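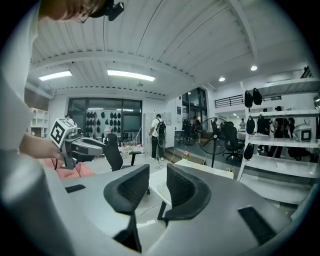 Two hand-held grippers, one of them held by a person in a white shirt.

Snapshots that leave the building

Replication between virtualisation hosts is usually configured once, on the day the second host arrives, and then left alone. The defaults are sensible for a handful of guests. They are less sensible at Skanitz, a regional hosting provider whose two sites now carry 200 virtual servers between them, and whose storage layer was reorganised in June around Stustik, a snapshot scheduler that runs as a service on each node.

Stustik does not move data itself. It takes snapshots, names them, decides which of them are due for transfer and hands the list to a transport. At Skanitz the transport is Erari, which compares the newest snapshot common to both ends with the newest at the source and sends the difference. If no common snapshot exists, Erari refuses to start and writes an error to the job log. A full send must be requested by hand, per dataset.

That refusal accounts for most of the support load. A snapshot can be pruned at the source while the target is unreachable, and when the link returns there may be nothing left to compare against. The original retention policy kept hourly snapshots for a day and daily snapshots for a week. A link outage longer than the retention of the last common snapshot therefore meant a full send for every affected guest, and full sends of large database volumes occupied the link through business hours.

Holds and bookmarks

Two mechanisms address this. A hold marks a snapshot as undeletable until it is released. Stustik can place one on the last snapshot confirmed by the target and release it when the next is confirmed. The cost is space: blocks referenced by the held snapshot stay allocated for as long as the target is away, and a busy guest can fill its quota in an afternoon.

A bookmark records the point in time of a snapshot without keeping its blocks. It occupies almost nothing and is enough for the source to calculate a difference, provided the target still has the matching snapshot. It cannot be used for a rollback. Skanitz uses bookmarks for all guests and adds holds only for the mail and directory servers, where a local rollback has been needed in the past.

Bookmarks are off by default in Stustik. The setting is per policy, and changing it does not affect snapshots already taken. Administrators who enable it should leave the old retention in place until one complete cycle has run, then check that each dataset lists at least one bookmark.

Scheduling

The scheduler accepts cron-style expressions, and a policy with no offset fires on the hour. With every guest on the same policy, the first node at Skanitz – Fukuda, named for a label left on the rack – queued its whole share of transfers at the same minute. Latency for the guests rose for several minutes each hour. Spreading the start times by a value derived from the guest identifier removed the peak. The total volume transferred did not change.

Concurrency is limited separately. The limit is now 2 transfers per node, down from an unlimited default. Queue length is exported as a metric, and an alert is raised when a job has waited longer than its own interval. A job in that state will be skipped in favour of its successor, so the alert is the only sign that a recovery point has been missed.

Snapshot count

Listing time grows with the number of snapshots in a pool. On Fukuda the web console became slow to open the storage tab at 2000 snapshots, and the revised policy holds each guest to 29 at most. The console reads the full list on every page load. The command-line client accepts a dataset name and returns only the entries beneath it.

Targets are mounted read-only. Before the change, an indexing daemon on the second site had been updating access times on the received datasets, and Erari treated each one as modified and rejected the next difference. The fix is a single property on the parent dataset, inherited by everything received below it. Datasets received before the property was set should be checked individually, as a locally set value overrides the inherited one.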